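White table, pale wall

11/4/19

I put off replacing the work table for most of the year. The old one was a door on trestles, stained dark, and anything small and black that rolled off my hand was gone until I found it with my knee. In April I finally measured the space and started looking at plain white tops.

The one I bought is a Kamley, 700 mm deep. I paid $425 with delivery, and Bristley wanted almost twice that for the same size with drawers I didn't need. The top is white all over, with no pattern and no border. It sits up against the wall, and from the front there is just a faint line where the two meet. I like that more than I expected to. Gray parts show up well against it, tubes especially. 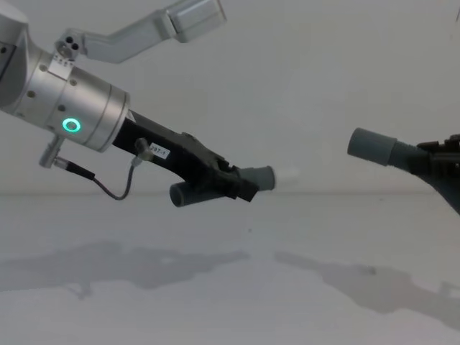
The wall

I did the wall before the table came, which was the right order. It had been a yellowish cream with old screw holes in it. I filled those, sanded twice and rolled on two coats of Medve matte in the palest shade they sell. Depending on the light it reads as white or as a very light gray. I can live with either.

The only part I'd do over is the edge down by the skirting - I rushed the tape and it bled. It's behind the table now.

Keeping it clear

My rule is that nothing gets stored on the top. Screwdrivers, pens, mugs and the roll of tape all go on the shelf by the door when I finish. It takes a minute or two and I complain about it every time. For cleaning I use a damp cloth and a little dish soap. I tried the Wunuris spray once and it left streaks that I could only see from the side, so I gave the bottle away.

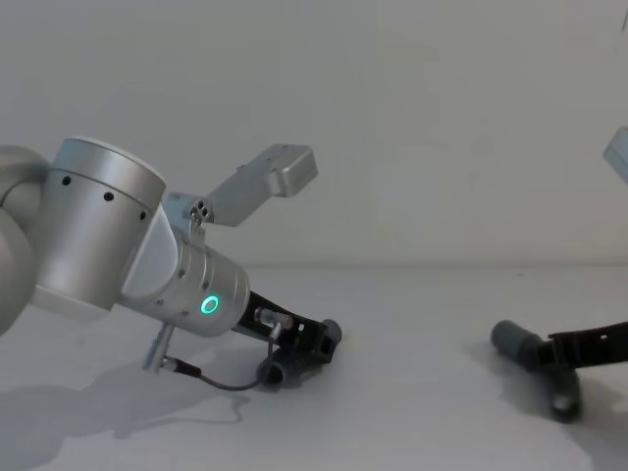

Margit Erdős: I have had a white top for three years and the soap is fine, but keep pencils away from it. Graphite gets into the surface and smears when you wipe. A plain eraser works better than any cleaner. Did you go for matte or gloss on the table?

Slightly glossy, unlike the wall. I'll try the eraser - there is already a pencil line near the left corner from when I marked the bracket holes.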